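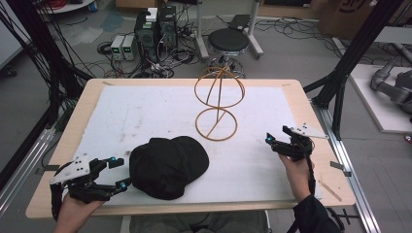 第四讲讲义：一条线路的节奏怎么排

课程：旅游线路设计(暑期班)
更新：2025年8月15日

先说一下上一讲作业的事。大家交上来的Ploltport周边线路我都看完了，批注写在各自的文件里，有的批注比正文还长，别吓着，我话多。普遍的毛病是一个：景点选得都不错，可是串起来读着累。我读都累，客人走一趟会怎么样，你们自己想想。所以这一讲我把原来要讲的定价往后挪了，先讲节奏。定价放到下一讲，讲义里的相关表格暂时先别看。

这份讲义是照着课堂上讲的顺序整理的，中间有几段是课后补的，括号比较多，见谅。

一、什么叫节奏

我自己的理解很土：客人在一天里面，什么时候兴奋，什么时候发呆，什么时候想上厕所，这三件事的分布就是节奏。教材上的说法是“体验强度在时间轴上的变化”，考试的时候请写教材上的，平时聊天用我的就行。

排线路的新手最爱做的一件事，是把最好看的东西全堆在第一天。理由我也懂，怕客人失望嘛，先来个下马威！可是第一天的客人是什么状态？坐了一夜的飞机，箱子可能还没到，脑子里在换算汇率，手机卡插不进去。这时候你把Clovico老城最漂亮的那座钟楼摆在他面前，他拍两张照片，说一句真漂亮，然后问你酒店几点能进房间。钟楼就这么浪费了。

我们班有位同学的方案里，第一天下午安排了老城步行、钟楼、海关旧址、夜市，外加一顿海鲜大餐。我在旁边写了四个字：“人还活吗？”(语气重了点，但是我是认真问的。)

第一天该放什么呢？放那种看一眼就舒服、不需要听讲解、走掉也不可惜的东西。Ploltport的话我会放港口边那段堤岸，傍晚去，有风，有卖烤玉米的，想坐就坐，不想走的人可以直接回酒店睡觉，什么都没错过。晚饭简单一点，清淡一点，早一点结束。

二、从到达口到酒店，这一段最容易被忽略

你们的方案里，这一段几乎都只写了“接机，入住酒店”六个字。可是客人对一个地方的第一印象就在这六个字里头。车上有没有水，司机帮不帮忙抬箱子，导游说的第一句话是什么，都在里面。

Ploltport机场到市区，我自己坐过好几次，顺的时候路上四十分钟都不到，碰上渡轮到港那一阵，车就在桥头上趴着。写方案的时候请按趴着的那种情况写，多出来的时间没有人会投诉你。

导游在车上讲什么，也要写进方案。我建议只讲今天晚上和明天早上：几点吃饭，在哪里集合，房间里的水能不能喝，插座是什么样子。历史留到第二天再讲。客人在刚下飞机的时候听到“公元多少年”是会直接睡着的，我年轻时候带团，讲得眉飞色舞，一回头全车都闭着眼睛，司机在后视镜里冲我笑。

还有一条是老生常谈：入住时间。酒店说下午可以进房，你就当它会晚。大堂里能不能坐得下全团的人，行李放在哪儿，附近有没有能喝一杯东西的地方，踩线的时候都要看。踩线不是去旅游，这句话我第一讲就说过了，以后每一讲可能还会再说。

三、长途车程怎么切

Clovico这条线最麻烦的是中间那一段，从Ploltport到Sayce河谷，全程155公里，前半段是沿海公路，后半段进山。地图上看着不远，山里那一截弯多，大巴开不快。

很多方案写的是“早餐后乘车前往Sayce河谷，抵达后午餐”。一句话就把一上午交代过去了！写的人舒服，坐的人不舒服。我的做法是把长车程切开，每一段给它一个性格。

沿海那一段，不讲话。对，就是不讲话，放一点轻的音乐都可以，让客人自己看海。导游忍不住要讲的，请把话筒交给司机保管。靠海的一侧座位去的时候在左边，回来的时候在右边，所以头一天就要跟客人说清楚，座位来回调换，免得有人一路生气。

进山之前停一次。不要停在加油站就算完事，那个地方有一个卖柑橘的集市，摊子不大，可以逛，可以坐，厕所也还过得去(我写“还过得去”是很诚恳的评价，请在方案里如实告诉客人)。停多久？我给40分钟。再短，排队上厕所的人就没有时间买橘子；再长，买完橘子的人就开始看表。

进山以后才是讲故事的时候。弯道多，看手机会晕，大家的眼睛没地方放，耳朵就空出来了。这时候讲Sayce河谷当年怎么修水渠，怎么为了争水吵架，哪个村子和哪个村子到现在还不通婚，客人听得津津有味。晕车的客人往前排坐，这个要在出发之前就问好，别等到出事了再换。

顺便说一下晕车药。导游不可以给客人发药，任何药都不行，晕车药也不行。可以提醒客人自己提前准备，可以帮忙找药店。这一条在下个单元讲责任边界的时候会细讲，先记住结论。

四、一天里的高点和低点

我一般在纸上画一条线，横着是时间，竖着是客人的劲头。不用画得多准，画完了看一眼就知道哪里有问题。线要是一直在高处，说明你把人累坏了；要是一直趴着，说明这一天没什么可记的。

比较舒服的一天，上午有一个高点，下午三四点有一个小一些的，中间午饭之后要有一段很低很低的。这一段我叫它“沙发时间”，不一定真的有沙发，坐在树底下也算。南方来的客人可能觉得这很自然，北方来的年轻客人会问你为什么浪费时间，你就跟他说附近可以自己走走，给他指一条不会走丢的路。

拿Sayce河谷那一天来说，我会这么排：

上午早一点出门，趁着太阳还没上来走水渠步道。步道是平的，老人也能走，走到第二个水闸就可以折回，愿意走远的跟着导游继续往前。这里一定要安排一个人压队，走得慢的人最怕的就是觉得自己在拖累大家。

午饭在村里吃，吃当地的炖豆子和烤面饼。菜单提前跟客人说，有忌口的提前换。村里的厨房不大，临时加一个不放油的菜，对你来说是一句话，对厨房来说是一场灾难。

饭后是沙发时间，在磨坊院子里，茶水管够。

下午三点半以后去看老磨坊，听磨坊的人讲怎么看水、怎么选石头。要是客人里面有小朋友，可以让他们自己筛一把粉，弄得满脸都是，家长高兴得不得了，回去发的照片全是这个。说实在的，这种小事比哪座钟楼都管用！

晚上不安排。真的不安排。

五、关于自由活动

说到不安排，课上有同学问：客人花了钱，你让他自由活动，他会不会觉得亏了？

好问题，我当时答得不够好，在这里补一下。客人觉得亏，多半是因为你把自由活动当成了空白。方案上写“下午自由活动”，客人站在广场上，人生地不熟，不亏才怪呢。自由活动也是要设计的，你要给他几条可以选的路，每条路写清楚怎么去、花多少钱、什么时候该往回走、迷路了打哪个电话。选不选是他的事，准备不准备是你的事。

我给Clovico老城写过一张自由活动的小纸条，到现在还在用，内容大概是这样：

想坐着的：广场西边有一排咖啡馆，越往里走越便宜，第一家最贵也最吵。
想走路的：沿着城墙根绕一圈，顺时针走，上坡在前下坡在后。
想买东西的：布料和香料在市场北门，陶器在南门，中午过后北门有些摊子会收。
想一个人待着的：旧图书馆的院子对外开放，里面不能打电话，很安静。

一张纸，折起来能放进口袋。手机上也发一份，但是纸的一定要有，总有客人的手机会没电。字要大，我第一版印得太小，年纪大的客人拿着纸条伸直了胳膊看，我在旁边特别惭愧。

六、案例：Skinden的七月团

这个案例课上讲得比较快，有几位同学没跟上，我重新写一遍。

Skinden是一家做小团的旅行社，七月份走了一条Clovico全线，全团19位客人，年龄差得比较大，有带孩子的家庭，也有退休以后结伴来的老同学。原来的方案把Sayce河谷放在倒数第二天，最后一天直接从河谷赶回机场。

问题出在哪儿，你们先别往下看，想一下。

想好了吗？最后一天那段山路。客人已经很疲倦了，箱子也塞满了，赶飞机心里又慌，再走一遍全是弯的路，下了车还要排队办手续。前面玩得再好，最后留下的印象就是晕和赶。你要知道客人填意见表往往就是在最后一段车上填的！

后来他们做了两处改动。一处是把河谷往前移，最后两晚回到Ploltport，住在离港口近的地方，走的那天早上还能再去堤岸散一圈步。第二处是把原先包在团费里的那顿告别晚宴拿掉了，改成在港口的小馆子里吃，每个人省下来将近1000块钱的预算，挪去给河谷那两晚升级了住宿。

晚宴这个事在课上争得很厉害，有同学说告别晚宴有仪式感，不能拿掉。我不反对仪式感，不过你们去看看告别晚宴上大家都在干什么：互相加联系方式，找人要照片，惦记着回去收箱子。这些事在小馆子里一样能做，而且坐得近，说话还听得见。当然啦，要是你的团是企业的奖励旅游，晚宴就是重头戏，那是另外一回事，别照搬。

这个案例还有一个小细节我很喜欢。改过之后的方案里，最后一天早上写了一句“早餐延长供应，可以慢慢吃”。酒店那边其实只要提前打个招呼就可以，几乎没有成本，可是客人读到这一句心里就松下来了。你们写方案的时候，也试着给每一天找一句这样的话。 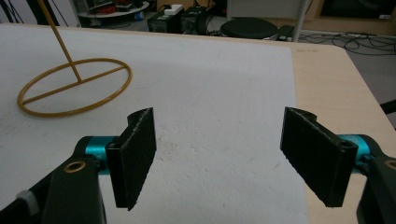
七、下雨了怎么办

每一份方案都要有雨天版本，没有雨天版本的我这次都扣分了，不冤枉吧？

雨天版本不是把室外景点删掉换成博物馆就完事。一下雨，所有的团都去博物馆，门口的队伍排到马路上，客人淋着雨等着进去避雨，你说滑稽不滑稽。所以雨天的第一选择，最好是别的团想不到的地方。Ploltport的室内鱼市就很好，有顶棚，有吃的，地上滑，提醒客人穿防滑的鞋。Clovico老城下雨反而好看，石板路颜色会变深，只要雨不大，我宁可发雨衣带着大家慢慢走。

Sayce河谷的雨天要格外小心。水渠步道在雨后会封，封不封由当地管理的人说了算，导游不要自己做主，更不要听客人说“没事没事我们走过更难的”就心软。步道走不成，就把磨坊提到上午，下午让客人在住处学着做面饼。面饼这件事要提前跟房东谈好，临时说人家来不及发面。

雨天版本里还有一项大家容易漏掉：时间。下雨的时候上车下车都要慢很多，收伞，找伞，伞拿错了，鞋子进水了要换袜子。每一个停靠点都多留一点，宁可少去一个地方。

八、本周作业

请把你上次交的Ploltport线路改一版，要求如下。

一、画出每一天的劲头曲线，手画拍照就可以，不用软件，曲线旁边注明高点和低点分别在哪里。
二、最长的那段车程，按第三节的办法切开来写，每一段写明导游做什么，或者不做什么。
三、至少有一段自由活动，附上给客人的小纸条，字数别多，自己打印出来看看站着能不能读完。
四、每一天附雨天版本。
五、写半页纸，说说你删掉了什么，为什么舍得删。这一条我看得最仔细，请不要写“因为时间不够”，时间永远不够。

提交还是老地方，文件名写清楚学号，上次有好几份叫“最终版”，还有一份叫“最终版真的”，我找得眼睛都花了。

课后想多读一点的，可以看教材第五章前半部分，后半部分讲邮轮，跟我们这条线关系不大，先跳过。下一讲带计算器，手机上的也行，我们要算车费和房费的分摊，单房差那一块容易算错，最好提前把讲义最后那张表抄一遍。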